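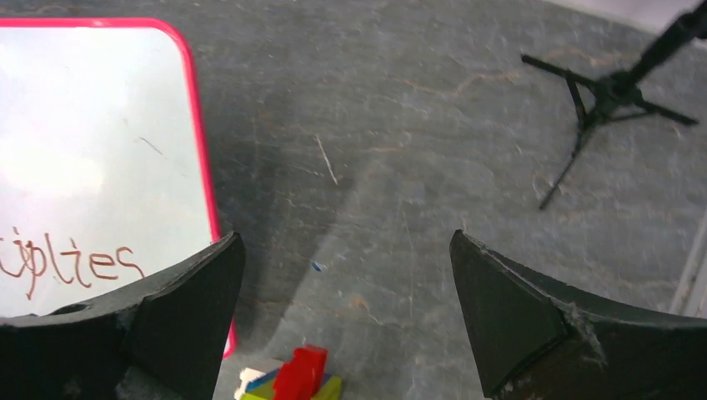
Tadutano fingers with toy blocks in the gap. Scuffs show on both.

Tadutano Gripper Fingers, 3 out of 5
Review by Parvaneh Kiani

We bought two pairs from Cenomex in April for our tabletop arms. They bolt on in a few minutes and hold blocks well. My complaint is slipping. At roughly 300 grips, one pair began letting thin, flat things turn in its hold. A whiteboard swung down and hit Cristóvão Macedo on the wrist. He was fine, but the arm did not stop and no fault came up. The controller still read the grip as closed.
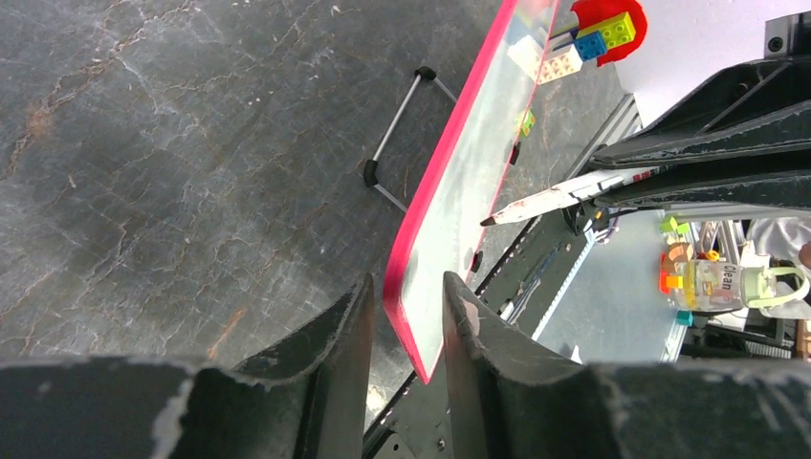
Whiteboard edge held between two fingers, marker in the other gripper. The rim of the left finger is chipped.

Tillwood's support told us to inspect the pads every 600 grips. That is too late for us. We now check at 300 and keep hands out of reach while a board is up. I would buy them again for blocks. For boards I want a slip alarm first.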